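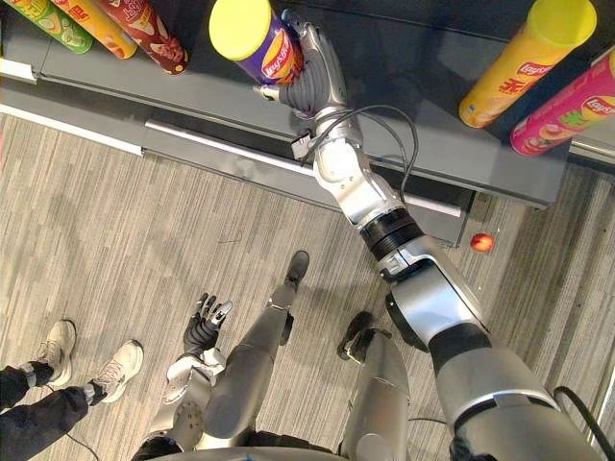
*Snack canisters lying on the dark gray shelf, the purple one tipped up in a robot hand.*

I've been meaning to write up the Drisance open house for ages, so before I forget all of it: we drove out to Nollton in August to see where they make their hardwood flooring, and I came home with sawdust in my shoes and a much longer shopping list than I left with. We're redoing the downstairs this winter (hallway, dining room, and the weird little room behind the kitchen) and I'd gotten sick of looking at samples the size of a playing card.

The mill is on Sugden Road, past the feed store, and the sign is small enough that we drove by it twice. Parking is on gravel. Wear real shoes! They hand out earplugs and safety glasses at the door, and they'll send you back to the car if you show up in sandals, which happened to the couple in front of us.

## The drying kilns

You start outside at the lumber stacks and then walk along the kilns. I had no idea how long this part takes. The oak sits out in the air for months before it ever goes into a kiln, and then it's another few weeks inside with the heat coming up slowly. Our guide said most of the calls they get about gaps and cupping come down to moisture, either in the boards or in the house they went into, and she told us to leave the boxes open in the room for a good while before anyone nails anything. Our last contractor had the stuff delivered and down by lunch. I thought about that a lot on the drive home.

They let us try a moisture meter on a few offcuts. You poke two pins into the wood and read the number, very satisfying. I want one now.

## The milling line

So loud. Rough boards go in one end, get planed and ripped, and then the tongues and grooves get cut on a big machine they bought used when the place opened in 2000. After that they go past the grading table, where people pull boards by eye at a speed I couldn't follow at all. I'd have pulled the knotty ones and they were keeping them. Turns out I like "character grade" best, and it's cheaper, so hooray for me.

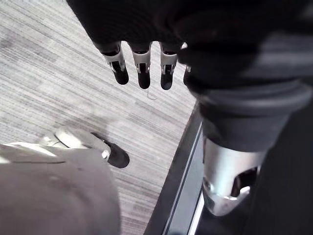

*Four fingertips over the gray striped carpet.*

The finishing room you only see through a window because of the dust. They do a hardwax oil and a regular polyurethane, and they had both laid out as sample panels that you're allowed to scratch with a key. I scratched with enthusiasm. The poly held up better, but the oil can be touched up in one spot with a rag, and with our dog that may be the thing that settles it. My husband is still on team poly. We'll see.

If you like a pattern, look for the herringbone called Grundton. It's up on the wall in a big panel and it's gorgeous, and it costs enough that I put the brochure back.

## What I asked about price

I'd brought our floor plan, and a very patient guy at the estimate desk went through it with me. He told me to order extra for cuts and waste, and more than that if we go with a pattern. For the character grade white oak, the material for our dining room came to $2073, finish included, delivery not. That's less than the quote I had from the store in town for something thinner. Installation is separate, and they don't do it themselves, but they have a list of installers they'll email you.

They also sell leftovers from bigger jobs in a shed by the exit, at up to 29 percent off. It's odd lots, so you take what's there, but for a closet or a small hallway I'd go there first. I found a bundle of walnut that's nearly enough for the weird little room. Nearly!

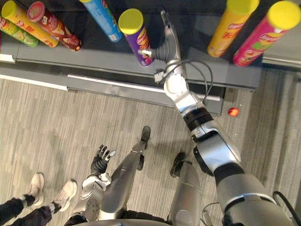
## If you're going

- Get there before 10 a.m. The line for the tour was out the door when we left.
- Bring room measurements and a photo of your baseboards.
- Take a sample plank home. They're full length and they're free, one per household.
- Ask about stairs if you have any. Treads are made to order and take longer than the flooring.
- There's coffee but no lunch. We ate at the diner back in Nollton and the pie was good.

Our sample plank has been lying in the hallway ever since, and I move it every couple of days to see it in different light. The dog has walked all over it. No scratches so far, and I still haven't called about that walnut.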